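Courtesy of Prolerow

The four members of Prolerow answer questions as a group and ask to be quoted that way. They spent most of last winter in Holten, in a rented house with one heated room, recording the songs that became their third album, Zurnden.

"We had 31 songs on a hard drive and didn't like any of them," the band says. "So we left the drive at home."

The drums were recorded first, in the hallway, with 2 microphones. Vocals came last. The bass on "Hrubý" is a first take, wrong note included, and the band argued over it until February.

"Two of us wanted it fixed. It stayed in because the studio time ran out."

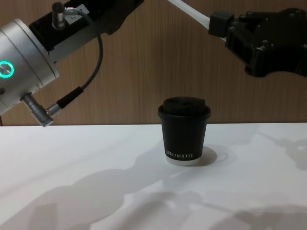 A black paper coffee cup on a white tabletop.

The first pressing is 700 copies, paid for with money from the last tour. The band turned down a bigger run after the second album left them with six boxes in a closet.

"We still have those. Come to a show and we'll sell you one."

Playing the new songs live has meant learning them again. The title track had three guitar parts on the record and there are two guitarists, so the middle section is now played on organ. It runs longer, too.

"People talk during it. That's fine. We talked during it when we were recording."

Rehearsals are on Thursday nights. A fourth album hasn't been discussed.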